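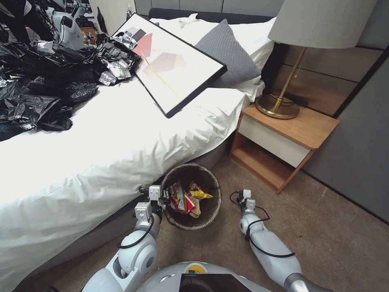

Anel Buthelezi wrote to me in October that she'd moved four times in six years, and that every single time she had ended up sitting on the floor at midnight with no idea which box had the sheets in it. Could we please, she asked, do something about the first night?

Well, Anel, we've done something about it! Today my little company, Cele, is launching Zomby, a first-night moving service for people who rent, and I'm so happy to finally be able to talk about it in public.

I've been in the moving business for 24 years, first on the trucks and then behind a desk, and I've carried more sofas down more stairwells than my knees would like. Movers are great at getting your stuff from one door to another. Then we shake your hand and drive off, and you're left with a wall of boxes and a phone at nine percent. That part of the day has bugged me for as long as I can remember.

So what do you get? A few days before your move, we drop off one bright orange crate called the Nado. You pack it last and we load it last, so it comes off the truck first. It fits bedding for two, towels, a change of clothes, chargers, medicine, a kettle and whatever your kids or pets can't sleep without (I've been told about a certain stuffed walrus). When we get to the new place, the crew makes up the bed, hangs the shower curtain and plugs in one lamp before they touch anything else. They stay until 8 p.m. if you need them to, and they take your empty boxes with them when they go.

The price is $59 on top of any Cele move inside the city. It's the same for a studio as it is for a three-bedroom — we went back and forth on this one for weeks, and my accountant wanted tiers, and I wanted something I could say over the phone in one breath. I won that round.

We ran the whole thing as a trial through the spring and summer, and 683 households signed up. We learned a lot! The first crate was too heavy for anyone shorter than me, so now it has wheels. People kept packing their keys in it, so there's a pouch on the lid for those. And we'd forgotten toilet paper, which I'm still a bit embarrassed about. Every Nado now comes with two rolls in it, on us.

The booking side runs on Trultidier, the scheduling tool our office has been using since last year. You pick your date, type in both addresses and tell us how many beds you want made. You can change your mind up to noon the day before and it won't cost you anything. If you'd rather just call, please call. Our phones are picked up by people who have worked on the trucks, and they like to chat.

Zomby is open for bookings now, with the first moves going out next month. Long-distance moves aren't included yet. I'd love to add them, but I need another truck first, and that's a conversation with the bank.

Reporters who want to ride along with a crew are welcome, and so are photographers. Wear shoes you can climb stairs in. Send a note to the Cele press desk through the contact form on our site and I'll answer it myself, usually in the evening.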